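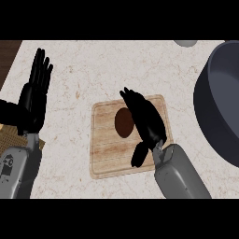
**¿Merece la pena pagar 43 euros por una piedra de afilar teniendo un afilador de esos de pasar el cuchillo por la ranura?**

Para cocinar en casa a diario y con un cuchillo medio decente, merece la pena, siempre que te apetezca dedicarle un rato de vez en cuando.

Os cuento mi caso. Llevaba años con el típico afilador de ranura y mis cuchillos cortaban... regular. El tomate lo aplastaban, la cebolla me hacía llorar más de la cuenta y el pan mejor ni hablar. En diciembre me regalé la piedra Zivetti de doble cara, la de grano 1000 por un lado y más fina por el otro, y desde entonces ando dando la lata a toda la familia con el tema (perdón, Perihan, ya sé que tú solo querías cenar).

La caja trae la piedra, una base de goma y una guía de plástico para el ángulo. La base, fenomenal: agarra bien y no se me ha movido ni una vez. La guía la usé dos tardes y al cajón, porque raya la hoja si no la tapas con cinta y además acabas antes pillándole el tranquillo a mano. Las instrucciones vienen en un papelito con letra de hormiga y una traducción bastante loca, así que yo tiré de vídeos.

¡El primer cuchillo me costó lo suyo! Era el cebollero Karakaya que tengo desde que me mudé, con una mella cerca de la punta, y le di y le di hasta que se me durmió la mano. La mella sigue ahí, más pequeña. El resto de la hoja, una maravilla - corté un folio en tiras solo por el gusto de hacerlo. El segundo ya fue mucho más rápido, y ahora un repaso me lleva ocho minutos mientras se hace el arroz.

Cosas que no me gustan: la piedra hay que tenerla en remojo antes, y yo siempre me acuerdo tarde. Suelta un barrillo gris que mancha los trapos y no sale bien ni con lejía. Y se va hundiendo por el centro, o sea que tarde o temprano toca aplanarla, y la piedra de aplanar se compra aparte (esto en la caja no lo pone, claro).

Antes había probado la Plutard de mi vecino Güven, que es más barata y más blanda. Se gasta muchísimo y la base baila. Para probar si te gusta esto de afilar te sirve, pero yo pagaría la diferencia.

Los de sierra ni los intentéis con la piedra, para el pan sigo con el mío de siempre. Le pongo un 8 sobre 10, y el próximo mes voy a por las tijeras de cocina, a ver qué tal.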